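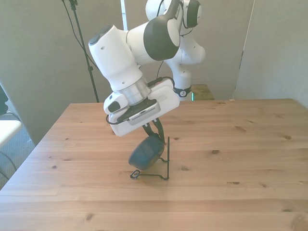

Opening, keep it short. Good morning, I'm going to talk about how we collect examples for a robot to learn from, and why most of the job is saying no to your own data. The project goes by Zombridge, after the street our first office was on. Most of you came for the model. The model gets five minutes near the end. What I want to talk about is hanging up a pouch. You hold it by the loop, you get the loop over the end of a bent piece of black wire, you let go. A four-year-old can do it while asking you for juice. For us it's a whole page of instructions, and the page is on its third rewrite.

(Pause. Let them look at it.)

The number first, so I don't forget. We set out to collect 300 examples of the hanging task. We kept 266. People always ask about the ones we threw away, so I'll spend a while on those.

Some were plain operator error, mostly mine. Some were good hangs with a bad ending, where the person steering relaxed at the finish and the arm drifted off. If you leave those in, the model learns that drifting off is part of the job. It's a very loyal student. It will copy your hesitation, your overshoot, and the thing you do when someone walks in with coffee.

The Stiselville story goes in here. When we ran our first batch at the Stiselville site, every example started with the pouch in the same spot, since I had put a piece of tape on the table and was proud of it. The model did beautifully. Then we peeled off the tape, moved the pouch over by the width of a hand, and the arm went confidently to where the tape used to be and closed on air. (They usually laugh. If not, move on.)
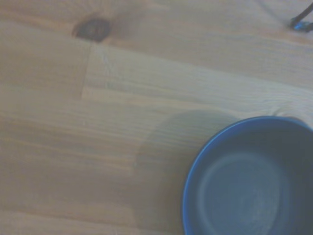 So now we change the starting layout on purpose, every 50 examples at a minimum. Turn the stand. Move the thing you want picked up. Swap who's driving. It's slow and it feels like sabotage, and it made more difference than anything we did to the training code that month.

Two views for each example -- one from a fixed camera, one from the wrist. The fixed one tells you where things are. The wrist one tells you how close you are, when it can see anything useful. A lot of the time it sees table. We used to trim those stretches out. Please don't. The arm is going to spend a lot of its working life looking at table, and it needs to know what to do about it.

Labels: write them the same day. Dhillon, our labeling tool, lets you leave the notes field blank, and I have learned not to trust myself with that. By Friday, "odd grip, see note" with no note is a small work of fiction.

If time is short, skip the part on Gulham storage and go straight to the results slide. If there's plenty of time, skip it anyway.

Results: read the table out slowly, then the failures, then stop talking. Leave the list of reject reasons up during questions. Somebody will want to take a photo of it.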